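Die Tüte am Haken

Warum ich für die Plastiktüte keinen Schrank mehr freihalte

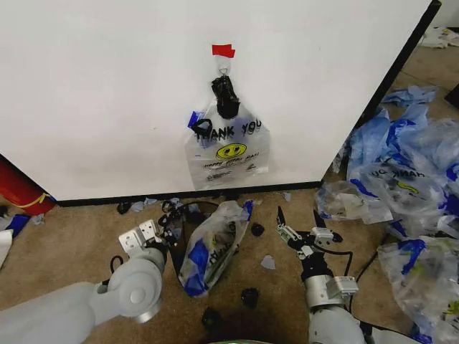
Durchsichtige Tüte mit »THANK YOU« und gelbem Smiley, aufgehängt an einem kleinen Metallhaken.

In fast jedem Haushalt, den ich kenne, gibt es eine Tüte mit Tüten. Sie hängt an der Klinke zur Abstellkammer, klemmt hinter dem Mülleimer oder liegt unter der Spüle, wo sie bei jedem Öffnen der Tür ein Stück herausrutscht. Angelegt hat sie niemand mit Absicht. Man kommt vom Einkauf, räumt aus, knüllt die leere Tüte zusammen und stopft sie zu den anderen. Nach einem Jahr hat man einen Vorrat, den man in zehn Jahren nicht verbraucht.

Ich halte das für eine Form von Unordnung, die sich als Sparsamkeit ausgibt. Meine Eltern haben Tüten noch glatt gestrichen und gefaltet, und damals hatte das seinen Sinn. Eine Tüte kostete Geld, sie war dick, und man nahm sie wieder mit zum Laden. Die dünnen Dinger, die heute an vielen Marktständen und in manchen Imbissen ausgegeben werden, überstehen oft nicht einmal den Weg nach Hause, wenn eine Milchpackung mit spitzer Ecke darin liegt. Aufgehoben werden sie trotzdem.

Im April haben wir unsere Küche ausgeräumt, um den Boden neu legen zu lassen. Hinter der Blende kam zum Vorschein, was sich dort über die Jahre angesammelt hatte. Ich habe alles auf einen Haufen geworfen und war erstaunt, wie weit er sich ausbreitete. Tüten haben zusammengedrückt kaum Volumen, aber sobald man sie loslässt, gehen sie auf wie Hefeteig. Über 30 trugen denselben Aufdruck, den vom Gemüseladen Mavromatis, der schon lange geschlossen hat. Dazwischen lagen eine feste Tragetasche von Farka, einem Schuhgeschäft, und eine Quittung, die ich zwei Jahre zuvor gesucht hatte.

Dann kam die Frage, wohin damit. Im Handel gibt es dafür Spender, Boxen und Stoffschläuche mit Gummizug an beiden Enden. Ich habe so einen Schlauch besessen. Oben stopft man hinein, unten zieht man heraus, jedenfalls in der Theorie. In der Praxis zieht man unten drei Tüten auf einmal heraus und stopft zwei davon oben wieder hinein. Der Schlauch fasst außerdem zu viel. Jeder Behälter, der für das Aufbewahren von Tüten verkauft wird, geht davon aus, dass man viele davon aufbewahren will, und daran stört mich schon die Voraussetzung.

Die einfachste Lösung ist ein Haken. Man hängt eine einzige Tüte daran, am besten eine durchsichtige, und steckt die anderen hinein. Was in diese eine Tüte passt, bleibt. Wird sie so voll, dass man drücken muss, kommt etwas weg. Der Haken kostet wenig und braucht keine Schranktür. Vor allem hängt die Sache sichtbar da, und was man täglich sieht, lässt man nicht so leicht wuchern. Unter der Spüle kann ein Vorrat jahrelang wachsen, ohne dass es jemanden stört.

Gegen den Haken wird eingewandt, dass es nicht schön aussieht. Das stimmt. Eine Plastiktüte an einer weißen Fläche ist kein Wandschmuck, auch wenn ein lachendes Gesicht darauf gedruckt ist. Ich finde aber, dass Küchen und Flure in den letzten Jahren ohnehin zu sehr danach eingerichtet werden, dass man nichts sieht. Alles verschwindet hinter grifflosen Fronten, und dahinter sieht es aus wie vorher. Bei uns im Wendel, einem Haus mit sehr schmalen Fluren, hat eine Nachbarin ihren Haken neben der Wohnungstür, und sie nimmt beim Hinausgehen zwei Tüten mit. So ist es gedacht. Eine Tüte, die man vergisst, weil sie im Schrank liegt, führt nur dazu, dass man im Laden die nächste bekommt.

Über den Aufdruck habe ich übrigens länger nachgedacht, als er es verdient. Das »THANK YOU« bedankt sich bei jedem gleich, für ein Brot wie für einen Großeinkauf. Es ist der billigste Dank, den es gibt, und vielleicht liegt es ein wenig daran, dass man solche Tüten ungern wegwirft. Ein Gesicht in den Müll zu drücken, kostet mich jedenfalls mehr Überwindung als bei einer Tüte ohne Bild.

Ganz ohne Tüten geht es bei uns nicht. Sie dienen als Müllbeutel fürs Bad, für nasse Badesachen und für Schuhe im Koffer. Dafür reichen 9, das habe ich nach dem Umbau einmal überschlagen, und seither ist es bei dieser Menge geblieben. Für den Einkauf nehme ich eine Stofftasche, die ich bei Pistine an der Kasse gekauft habe und die inzwischen an einer Naht nachgenäht ist. Der Rest ging zur Sammelstelle, bis auf eine Tüte von Mavromatis. Die hängt jetzt am Haken, und die anderen stecken darin.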